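4.2 Changes to bench work at the Mackay site

Before the arm was installed, each of the three assemblers at Mackay set out and put away their own tools. Interviews in September showed that most saw this as part of the job and did not want to lose it.
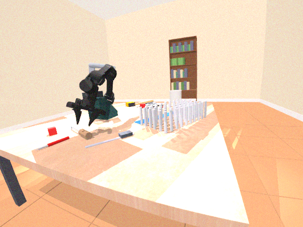

Figure 3. Simulated bench used to plan the tool-handling task.

Staff concerns centred on who decides where things go. Of 46 comments recorded, the largest group dealt with bench layout. Workers at Panar had raised the same point earlier. In the simulated layout the mallet and the long screwdriver lie at the front of the table, with the pegs on the right half, and assemblers asked for the real bench to keep that order - they reach for hand tools without looking up. Supervisors agreed, and the layout is now changed only at shift handover.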